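I have finally been to a Fillton home game, and I can't stop talking about it! My sister-in-law has had to hear the whole story twice already, so now it's your turn.

Some background for anyone who hasn't had the pleasure. Fillton plays in the old gym on Lewis Street, the one with the green doors and the terrible parking. It holds 1,165 people if everybody on the bleachers breathes in, and for the Birkcombe game everybody did. We got there 31 minutes before tip-off, which I thought was early, and ended up in the second-to-last row behind a man with a cowbell. Best seats I've ever had. You could see every play set up before it happened, and when the point guard threw that long pass in the third quarter the whole row stood up at once (my popcorn did not survive).

I grew up thinking basketball was something you watched on TV with the sound down while you did homework. Small-town basketball is so much louder than that! The band plays through the timeouts, the kids run down to the rail to slap hands, and the older ladies near the door know every player's free throw habits and will share them with you.

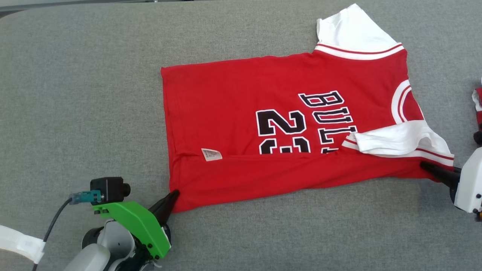 Red and white, the only colors worth wearing in March.

Birkcombe was up by nine at the half and I was ready to be a good sport about it. Then came a fourth quarter I will be describing to strangers for years. Three steals in a row! A bank shot that had no business going in! Fillton won by two, and the cowbell man hugged me.

Afterward we walked over to Jerkevano for pie, along with half the gym. The line went out the door and we waited on the sidewalk in the cold, going over the last minute again and again with people we'd never met. I had the cherry. Get the cherry.
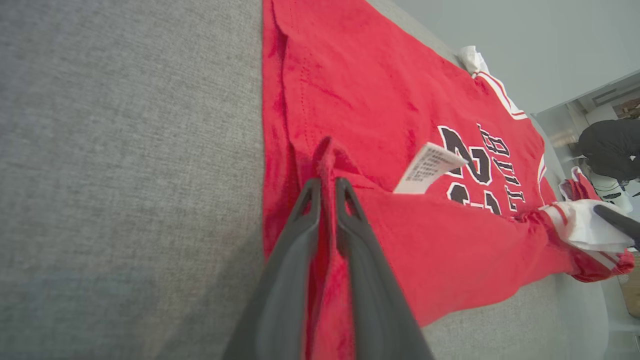 More of the red jersey, up close.

The next home stretch starts in November and I already have it marked on the kitchen calendar. I'm bringing a seat cushion, a thermos and my own bell. If you're anywhere near Fillton, come sit in the high rows with us, and park behind the library.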